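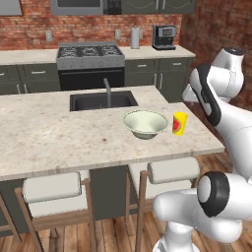 Mastering for vinyl, Unit 4: Sibilance and inner grooves. A record turns at a constant speed, so the groove passing under the stylus gets slower as the side plays on. High frequencies suffer first. Think of the shape of the groove spiral as you would a wide, shallow bowl like the green one on the counter: the outer edge has plenty of length per turn, the middle very little. Put loud, bright songs early in the side and quiet ones last.

Listening for next class: the Minley quartet LP on Numix, side two, tracks 1 and 5. Compare the "s" sounds in the vocal. The library copy is shelved at 3288; the Nyarko reissue is at 2785. Bring notes on both, one page, and read the chapter on de-essing first.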